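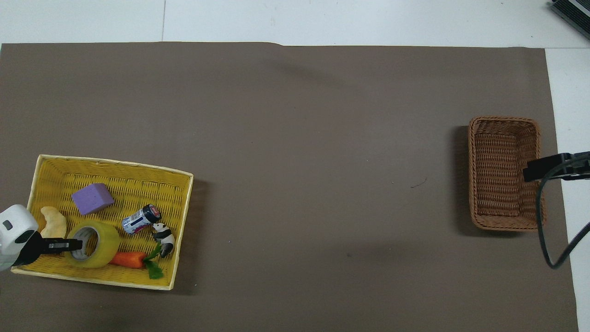 A small basket of odds and ends on a sheet of brown paper.

Wilden Household Notes

Brown paper and packing tape: uses, storage and a few repairs

Most houses have a roll of brown paper somewhere. It gets bought for a move or for the holidays, then leans in a closet until the outer layers are torn. The paper is good for a lot more than parcels. The tips below were collected over several years from this page and from letters to it, and a few older ones have been dropped or corrected.

Which paper to buy

Plain kraft paper comes in different weights. The thin kind, sold for stuffing boxes, is fine for wrapping dishes and useless for covering a table. Pinch the end of the roll in the store. If it crumples like newspaper it is packing paper. If it springs back a little, it will lie flat enough to work on.

Contractor's floor paper is heavier again and comes in wide rolls. The one I use came from Stuvgate, the hardware store, and is 130 feet long. It has lasted through two bedrooms and a hallway with plenty left over. Don't buy waxed or coated paper for general use. Glue and paint stay wet on it longer, and it can't go in with most curbside recycling.

Getting it to lie flat

Paper off a roll wants to curl back up. Cut the piece you need, turn it so the curl faces down, and tape the two short ends first. Smooth from the middle toward the long sides and tape those last. If it still humps in the center, lift one end, pull it snug and tape it again.

For a stubborn piece, roll it backward on itself around a broom handle, leave it for ten minutes, and unroll it. An iron on low with no steam also takes out creases. Put a clean dish towel between the iron and the paper.

Covering a work surface

A covered table is quicker to clean than a bare one. Lay the paper with some overhang on the side where you sit, fold the overhang under and tape it to the underside of the table. Your sleeves won't catch on the edge.

Brown paper soaks up drips but does not stop them. For oil, stain or thinned paint, put a plastic sheet or an opened trash bag underneath. Rags that have been used with oil-based stain should never be balled up in the trash with the paper. Spread them outdoors in a single layer until they are stiff and dry, then follow your town's rules for getting rid of them.

You can write on the paper as you go. When you take apart a faucet or a lamp, set each part down in the order it came off and pencil a number next to it. Trace around any part that could go back two ways. Screws can be pushed through the paper next to the part they belong to, if you have something soft beneath, such as a folded towel.

Sorting a junk drawer or a toy bin

Sorting goes faster on the floor than on a shelf. Spread a sheet big enough to kneel beside and tip the whole drawer onto it. Draw a few large circles with a marker and push things into them. Use whatever groups suit the house: batteries, hardware, toys, kitchen, unknown. The unknown circle will be the biggest at first.

Have the baskets ready before you start, and put one by each circle. Shallow baskets are better than deep ones for small objects. In a deep one, the things at the bottom might as well be thrown out. Woven baskets let dust and crumbs through the bottom, so line them with a piece of the same paper and change the liner when it looks dirty.

Loose batteries should not be tossed in with keys and screws. Put a bit of tape over the ends of nine-volt batteries and any lithium ones, and keep button batteries in a closed container where children can't get at them.

When you have finished, lift the two long sides of the sheet and you have a chute. Grit, pencil shavings and dead spiders go straight into the trash.

Wrapping dishes

Plates travel on edge, not flat. Wrap each one in its own sheet, then wrap a bundle of three or four together. Stand the bundles in the box with crumpled paper under, between and over them. Close the flaps and press. If the top gives more than a little, add paper.

Glasses need paper inside as well as outside. For stemware, wind a strip around the stem until it is as thick as the bowl. Then roll the whole glass up from one corner of the sheet, tucking the sides in as you go.

Brown paper has no ink to rub off. Newspaper does, and you will have to wash everything at the other end. 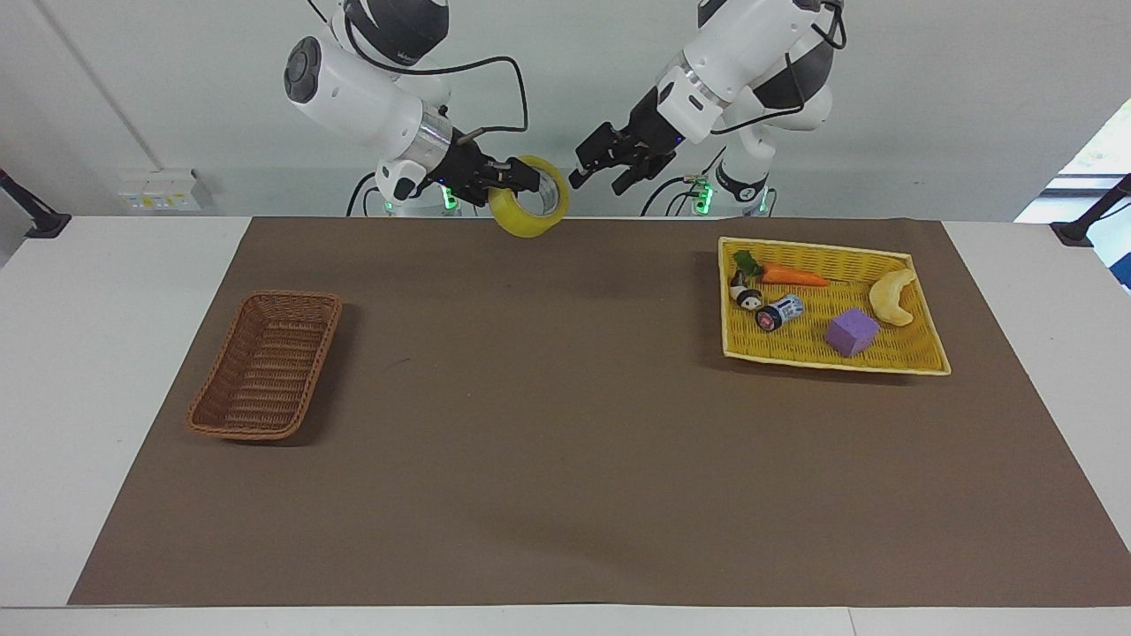
Brown paper spread over the table, with a roll of yellow packing tape.

Tape

Buy decent tape. The cheapest rolls split down their length, and once that has happened you will be picking at the end every time. I have had good results with Uniyal's plain packing tape, though any tape that feels a bit thick between finger and thumb should do.

To find the end of a roll, run a fingernail slowly around it. If you can't feel it, dust the roll lightly with flour and wipe it off with your hand. The flour catches along the edge. After that, fold over the last half inch every time you put the roll away, or stick a toothpick or a bread-bag clip under the end.

When the tape has split and is coming off in a narrow strip, don't keep pulling. Go back to where the split started and cut straight across the roll at that point with a utility knife, one or two layers deep. Cut away from your hand. Peel off the damaged layers and throw them out.

Cold tape doesn't stick well. If the roll has been in the garage over winter, bring it indoors the night before. Heat is bad for it too. A roll left on a sunny windowsill will ooze at the sides and collect lint. Store rolls in a closed drawer, or in a zip bag if the drawer is dusty. Laid flat on a shelf they tend to stick to it, so put a scrap of baking parchment underneath.

For a heavy box, tape the bottom seam with two strips side by side and run a third across the middle, coming well up the sides. Taping over dust is a waste of tape. Wipe the cardboard first.

Packing tape is the wrong thing for painted walls and varnished wood. Use painter's tape there, even for an hour.

Getting tape residue off

Try these in order and stop when one works. Rub with a clean finger or a pencil eraser. Press a fresh piece of tape onto the residue and pull it away quickly. Warm it with a hair dryer and roll it off with your thumb. Wipe with a little cooking oil, wait five minutes, then wash with dish soap. Rubbing alcohol will shift most of what is left on glass or metal, but it dulls some plastics and takes the finish off shellacked furniture. Test it where it won't show, and keep it away from the stove.

On bare wood skip the oil, which leaves a stain. Let the residue dry hard and sand it lightly. Use a medium paper first. A finish like 600 grit is far too fine for this and just clogs.

Smaller uses

Drawer liner. Cut the paper a half inch too big on all sides, crease it into the corners and trim with a sharp knife. A dot of glue stick at each corner holds it.

Pattern paper. It takes pencil well, holds pinholes, and can be rolled and kept. Write the name of the pattern on the outside of the roll as well as the inside.

Hanging pictures. Trace each picture frame, cut out the shapes and tape them to the wall with painter's tape. Move them around for a day or two. When you are happy, mark the nail through the paper, drive it, and tear the paper away.

Weed cover. Heavy uncoated paper under mulch will slow weeds for a season. Wet it before you put the mulch on or the wind will have it. Take off all the tape first.

Ripening fruit. A loosely closed paper bag ripens pears and avocados faster than a bowl does. Check them every day.

Wax on a tablecloth. Scrape off what you can with a spoon. Put paper above and below the stain and press with a warm iron, moving to a clean patch as the wax soaks in. Colored candles may leave some dye behind, and that needs to be treated as a separate stain.

Brown paper should not go in the oven as a stand-in for parchment. Old cookbooks suggest it. Grocery bags and shipping paper aren't made for that and can scorch or catch fire.

Storing the roll

Stand it upright in a corner and the bottom edge will fray. On its side on a closet shelf is better. Two lengths of cord slung under a shelf will hold a long roll out of the way, and you can pull from it without taking it down. Keep it from opening with a cuff: cut a cardboard tube lengthwise and snap it over the roll.

Damp ruins it. If the basement smells musty, the paper will too, and silverfish like it. My last roll was kept at the Prilside house, next to the water heater, and I had to throw away the outer layers. Paper doesn't belong beside a water heater in any case.

Used sheets that are still clean can be folded and kept for the next job. Put the marked side in. Sheets with paint or grease on them go in the trash, and the rest can be recycled once the tape is off.

Letters

A reader asks whether wide paper can be cut straight without a long ruler. Fold it over on itself, line up the edges, crease hard with the back of a spoon, and slit along the fold with a table knife. The cut edge is slightly furry. If that matters, use scissors.

Another asks about taping paper to a tile floor. Clean the tile first and put the tape across the tiles, avoiding the grout lines as far as you can. Tape lifts along grout, and someone will trip on it.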